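The Last Good Breadboard in Bollia

By Katia Colombo
4/23/18

Monday, market day, and the rain has not let up since six. Nermina Dumitrescu is under the awning anyway. Wool hat, two coats, a flask of something she won't share. On the trestle in front of her, boards. Beech, walnut, a few in pear. No prices. You ask, she looks at you a while, she tells you.

I came to Bollia for a story about kitchens. Old ones. The kind with a table you can't move and a drawer that only one person in the house knows how to open. Everyone I rang beforehand said the same thing, go see Nermina, ask her about boards. So. Boards it is.

Start with what people do wrong, she says. They buy thin. They buy pretty. They leave it in the sink overnight and then they come back to me in November with a banana.

A banana?

She cups her hand into a curve. Warped. Right.

She has been at this 2 decades, ever since her uncle's joinery on Jurić Street closed and she took the planer home in a cousin's van. Before that she did the accounts for a shoe shop. Hated it. Hated the shoes too, she adds, and then has to stop and sell a board to a man who wants it for fish. She talks him out of the pear. He leaves with beech and looks slightly told off.

The rules, as I got them down on a wet notebook. Thick, at least as thick as your thumb is wide. Wash it with hot water and a brush, stand it on its edge, not flat, never flat. Oil it when it looks thirsty. Onions get their own side. Bread gets its own board altogether and if you cut garlic on the bread board she would rather not hear about it.

Somebody at the next stall shouts that she's a snob. She is, a bit.

Lunch at Ognjen Stoyanova's place up the hill. He cooks in what used to be the village schoolroom, coat hooks still at child height, and his board is as old as the building, or so his mother always told him. The middle has sunk into a dish. You could serve soup in it. He chops parsley in the hollow with a knife worn down to half its blade and doesn't look at either one.

I ask if he'd ever replace it. He laughs so hard he has to put the knife down.

Lunch was beans, by the way. Beans with smoked pork and that parsley, and a flat bread torn up by hand, so no board required after all. Three helpings. I wrote almost nothing for an hour.

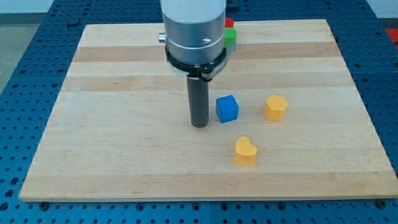

After the beans, coffee, and after the coffee an argument. Stojan Matić had come up to join us. He runs the hardware shop at the bottom of the hill and he sells plastic. Plastic boards, colored ones, red for meat and green for greens and so on. He is not sorry. They're cheap, he says, they're light, my mother is eighty-one and she can lift it. What is she going to do with one of Nermina's tombstones?

Fair point. Ognjen doesn't think so. Ognjen thinks a plastic board sounds wrong. And it does, once you've heard it said you can't un-hear it, that flat clack. Wood gives you a knock, lower, and a good cook can tell from the next room if the person chopping is in a temper. His mother could, he says. She'd call through the wall and tell him to go for a walk.

Stojan says this is the most stupid reason he has ever heard for buying anything. They've been friends since school. This school, in fact, the hooks out there had their names over them.

On oil there is no peace at all. Nermina swears by walnut. Stojan stocks a tin called Sevumix, a mineral oil with beeswax in it, and says he can't keep it on the shelf. I bought one. It smells of church. Ognjen uses whatever is left in the pan, which made the other two go quiet for the only time all day when I repeated it.

Next morning, the archive. One room over the post office, radiator on full, window painted shut. Vesna Đorđević keeps it and she'd pulled the household inventories for me before I'd got my scarf off. Lists of what people owned when they died, mostly. 654 of them, copied out in brown ink by a clerk with lovely handwriting and no spelling whatever.

You read a few and the houses start to come up around you. One bed, two quilts, a copper pot mended. A cradle lent out and not returned. And boards, everywhere boards, in 447 of the lists by Vesna's own tally, nearly always put down just after the knives. Some have a note. "Cracked, good." "The large one, for the daughter." One poor woman left nothing at all except a board and a goat, and the goat, it says, is bad-tempered.

Vesna has been typing them up on her evenings off. The file runs to 1077 pages and she's not finished. Who is it for, I asked. She shrugged. Whoever's great-grandmother had the goat.

There's a slim book in it, surely. She's had a letter from Wornent, a small press on the coast, which wanted recipes added. There are no recipes. People didnt write down beans.

I caught Nermina again before my bus. Rain off, stall half packed, one board left that she'd been holding back under the cloth. Walnut, plain, a knot in one corner the shape of a kidney. She said the knot would never give me trouble if I kept it dry. Then she named the price and I'll keep that to myself, my husband reads this magazine.

It weighed more than everything else in my bag put together. On the bus I had it on my knees the whole way, and the woman in the next seat leaned over, knocked on it twice and asked if it was one of hers. Then she wanted to know what oil I was going to use. I said I hadn't decieded. She said walnut, and went back to her crossword.

The market in Bollia is on Mondays, mornings only, in the square behind the church. Ognjen serves lunch most days but ring first. The archive opens when Vesna's in, and if the door's locked, ask at the post office counter and they'll bang on the ceiling with a broom.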